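Flokell and Prandier agree to joint ownership of the Sular components plant

Flokell has confirmed that it has signed an agreement with Prandier under which the two companies will share ownership of the axle and brake components plant at Sular. The agreement was approved by both boards on Sunday evening and will take effect in December, subject to clearance by the competition authorities. Members with supply contracts at the site have been notified in writing.

Under the terms, Prandier will acquire half of the shares in the operating company, which has until now been wholly owned by Flokell. The plant will keep its present name and management. Each company will appoint an equal number of directors, and the chair will alternate between them every 2 years. Neither party has disclosed the purchase price.

The Sular plant employs 800 people and supplies parts for light vans and small trucks. Prandier, which builds vans at its Abera works, is already its largest outside customer. The companies have been in discussion since the spring, when Prandier announced that it would no longer make its own rear axles and invited outside bids for the work. Flokell's bid was followed by a proposal for shared ownership – a step that Prandier's board had declined on an earlier occasion.

In a statement to members, Mulugeta Adugna, head of supply at Flokell, said that the arrangement would give both companies greater certainty over volumes. "Prandier needs a steady source of axles, and we need to know what we are building for," he said. "The order book at Sular has moved up and down too much in recent years for anyone to plan a new line with confidence."

The first investment under the agreement will be a second machining line for rear axles, to be installed in the east hall. Equipment now in that hall will be moved to the former paint store, and production of brake drums will continue during the work. The companies expect the new line to serve both the existing van range and the electric model that Prandier is preparing for Abera. No job losses are planned at either location. Employees at Sular will remain on their current contracts, and the pension plan will not change.

Suppliers should note the following points. Purchase orders issued before the effective date remain valid and will be paid by Flokell on the agreed terms. Orders issued after that date will come from the joint company and will carry a new vendor number. Of the 17 framework contracts now in force, all will be transferred without renegotiation – although those due to expire in the first quarter will be put out to bid in the usual way.

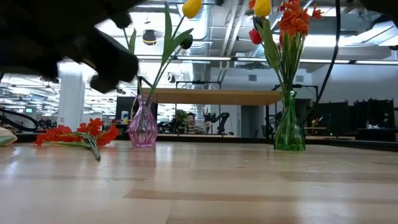
Suppliers that have not yet received their transfer letter should contact the purchasing office at Sular, quoting reference 2437 and their present vendor number. Letters must be signed by an authorized officer of the company and returned before the end of the month.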